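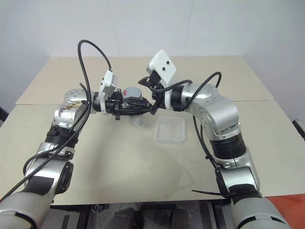 Checking the cables and fingers on a two-arm cell

Filed under: Workshop notes > Robot care

Do this check in April, or after 2000 cycles if that comes first. You need a 3 mm hex key, a soft cloth and spare cable ties.

1. Stop the program and lower the speed limit before you jog either arm.

2. Follow each camera cable from the wrist down to the base. Turn the wrist to both ends of its travel. The loop over the top should never pull tight — if it does, cut the nearest tie and give it more slack.

3. Trim any long tie ends. Check that each camera is firm on its mount.

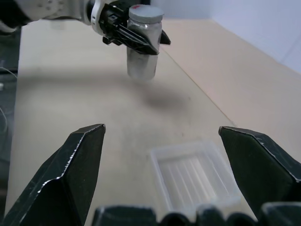
Finger wear is checked next, using the wrist camera view. Open the fingers fully and look at both tips. Scuffs and a bright line along the upper edge can be wiped and left alone; a chip means a new pair. Then have the other arm hold the lidded jar just clear of the table, beside the ribbed tray, and watch for slip for 222 seconds.

4. Write the result in the Drindwood log under check 164.

Notes by Omid Yazdani

Print this page | E-mail this page

© Pudetti | Contact us | Back to top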